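risteswood-buttons
README, last touched Thu 16 July

Two-arm pick and place in the shared shop at Risteswood. Push buttons in and out of a tray. Small dataset plus the scripts I used to record it. Work in progress, don't build anything serious on it yet.

What's in the box

106 episodes, one folder each. Joint positions for both arms, gripper open/close, video from the cameras. Seven of them are bad (gripper closed on nothing, or I hit stop too late) and are listed in skip.txt. The loader ignores them by default. If you want them for failure cases pass --keep-bad.

Episodes go up to 400 steps. Shorter ones are not padded. Pad them yourself.

Names

The two arm configs are called dumer (right) and limo (left). No meaning to it, needed two short words that don't look alike in a log. ocampo is the recorder script. Old branch has it as "rec2", same thing.

Setup

Table, brown mat, blue tray, push buttons, a bell. Mat wrinkles at the far edge, I flatten it when I remember. Tray position drifts a bit between sessions and that's on purpose. Bell position too.

Buttons are the ordinary panel kind with a contact block on the body. Caps in red, green, yellow. Grip them by the body, not the cap. Cap rotates and the thing swings.

Running it

1. Power both arms, wait for the green lights.
2. python home.py dumer, then python home.py limo. In that order, they share a corner of the table on the way up.
3. python ocampo.py --task buttons --out data/
4. Space to start, space to stop. Q quits and saves. Ctrl-C quits and does NOT save, lost most of an evening to that.

Replay: python replay.py data/ep_012 --slow. Always use --slow the first time. Hand on the stop.

Known problems

- Cable on the right arm. Long loop, snags on the wrist if you turn it past the soft limit. Needs clips. Have clips. Haven't put them on.
- Daylight. There's a window at one side and afternoon episodes are brighter than the morning ones. Auto exposure is off now but was on for the first 12, so those look differnt.
- Timestamps on the head view lag the fixed one by a frame or so. align.py fixes it, mostly.
- Gripper force is one number for everything. Fine for buttons, too much for the bell knob.
- Calibration file is from December. Left arm has been off the table and back on since. Redo before trusting anything near the back edge.

Not included

No trained policy. I have one, it gets nearly every green button and then parks over the bell and sits there. Will upload when it's less embarassing.
No force data either. No sensor.

Todo

clips on the cable
recalibrate limo
bell task, with its own gripper force
split train/val properly, right now it's just the last folders
write a real install section (python 3.10, pip install -r requirements.txt, that's all I know works)

Views
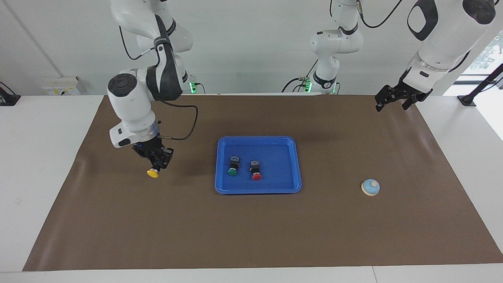
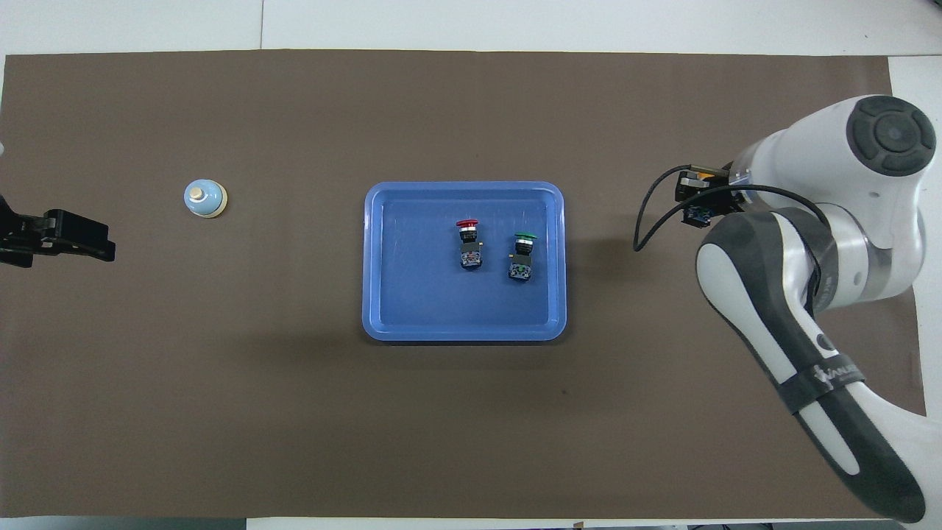

buttons task, same table from two cameras. Fixed view first with yellow in the right gripper, head view second with red and green in the tray.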